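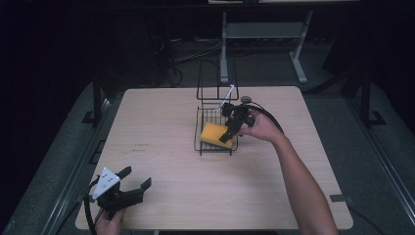 Wunley Heritage Society will open the Osman Street walking tour in April, with a new route through the former warehouse district. The tour covers 181 years of building history and starts at the Jerach Hall kitchen, where tea is served beforehand; cups go back to the sink – a wire dish rack and a yellow sponge are the standard of equipment to expect. Groups leave at 12:15 p.m.

The route passes the grain exchange, the old customs office and the Reneo Theatre. Guide Lucienne Vidal drew on 1,559 catalogued photographs. Printed maps are limited to 400 copies.

Media contact: Trevor Dobson, Wunley Heritage Society.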